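Trestlow compares wrist cameras for bag handling

2022-01-23

Trestlow has begun comparing two small wrist cameras, one from Virk and one from Brukow, at its Histcombe site. Each is mounted on the same arm and gripper and run through 304 trials on soft goods, including black fabric bags with zippers. Working distance is held at 400 mm. Dark fabric against a pale tabletop is the hardest case for exposure control, the company said. Results are due in September.

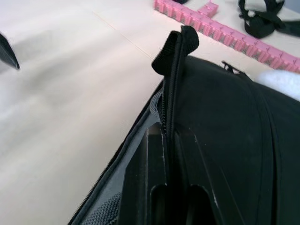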